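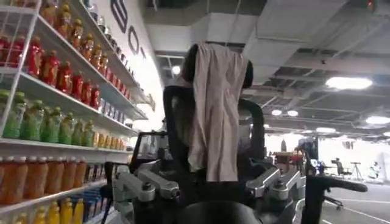
图1　Hivesbridge试验场地货架区，腕部相机视角

打印本页　|　电子邮件转发

任务级规划与感知软件栈阶段汇报（讲稿备注）
Grurnness项目软件组

开场

各位来宾、各位同仁，本次汇报的范围限于软件部分，即感知、规划、控制三层及配套工具链。机械结构与采购事项另有材料，此处不再展开。

请先说明背景：项目自去年12月转入第二阶段，工作重点由单一抓取动作调整为连续的家务类任务。货架区与洗衣区共用同一套软件，差别体现在任务描述文件和感知模型的配置上。（此处稍作停顿，待翻页。）

一、感知

货架区的瓶装商品按颜色成排摆放，同排外形高度相似，近处的瓶体又会遮挡远处的瓶体。腕部相机距离目标近、视野窄，单独使用时容易将相邻两瓶合并为一个实例。现行做法是由头部相机给出排的走向与候选区域，腕部相机只在候选区域内做精细分割。两路结果在统一坐标系下融合，时间戳偏差超过20毫秒的数据对一律舍弃。

半透明液体和高光表面的深度缺失问题仍未完全解决。目前以轮廓先验补全，补全结果附带置信度，一并交给规划层，由规划层决定是否换一个视角重新观测。

洗衣区的难点有所不同。滚筒内部光线偏暗，金属内壁有反光，浅色织物贴近筒口内缘时，边界与筒壁接近。 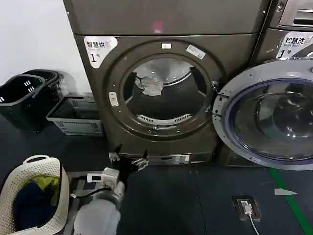
因此，感知模块对筒口采用椭圆拟合，先确定开口平面，再在开口以内单独调整曝光并进行织物分割。开口平面同时作为后续运动规划的参考系，各项距离阈值均相对于该平面定义。机身标签上的编号由文字识别模块读取，用于核对任务描述中指定的设备，编号不一致时任务不予启动。需要提请注意：洗衣机与烘干机的标签均可能为“1号”，仅核对数字并不充分，必须连同“智慧洗”“智慧烘”字样一并比对。

二、规划

任务规划采用行为树，由Bai模块负责展开和调度。每个节点须声明前置条件、完成条件和超时处置，三者缺一不予入库。截至目前，节点库共收录181个节点，其中门体状态类节点复用率最高。

门体状态须显式建模。相邻设备的门完全打开时，会占据手臂的一部分可行空间，透明门窗在深度图中又往往表现为空洞。规划器据此将已识别的门体替换为保守的实体包络，不采信该区域的原始深度。此项处理使可行路径有所减少，规划时间相应增加，软件组认为代价可以接受。
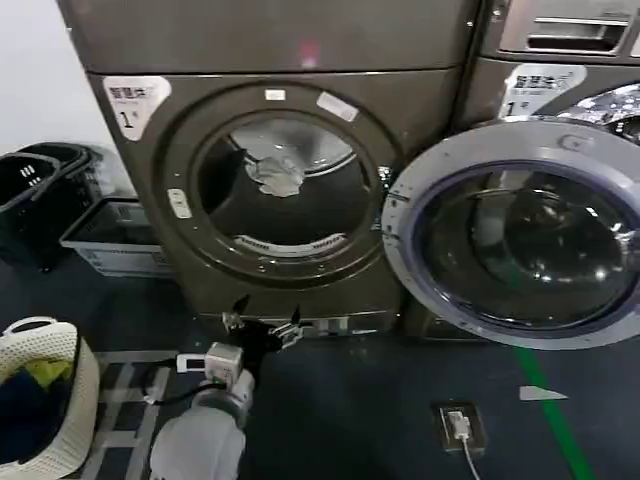
门关闭时，透过视窗仍可观测到筒内织物，仅凭分割结果会误判为可抓取目标。规划层现已规定：抓取节点的前置条件必须包含“门已开启”，该条件由独立的门体分类器给出，不得由织物检测结果推断。两种判断相互矛盾时，手臂停在筒外的等待位姿，并请求重新观测。

三、控制

手臂接近筒口阶段使用阻抗控制，进入开口平面后降低刚度并限制末端速度。夹爪张开宽度由规划层下发，控制层仅作限幅。腕部传感模块的线缆活动余量已写入关节约束，规划与控制两侧引用同一份参数文件，避免各自维护造成不一致。

四、工具链

全部运行记录由Turkton平台统一归档，原始数据保留90天，经标注的片段长期保存。回放工具支持头部与腕部两路画面对齐播放，并可在任意时刻导出行为树状态。自本阶段起，凡修改感知模型或节点定义，须先通过离线回放测试，再进入现场试验。一次完整回放目前耗时约2小时，拟通过并行化予以缩短。

五、待决事项

（如时间不足，本节只宣读标题。）

其一，深度补全的置信度门限在货架区与洗衣区是否分设，尚需两区对照数据支持。其二，门体包络的保守程度目前由人工设定，拟改为依据观测次数自动收紧。其三，节点命名规范尚未统一，早期节点的更名工作须与Turkton平台的索引更新同步进行，更名期间暂停新增节点入库。

提问环节如涉及现场安全规程，请转由Hivesbridge场地管理部门答复；涉及接口文档的，可在会后向软件组索取。

最后更新：2024年1月26日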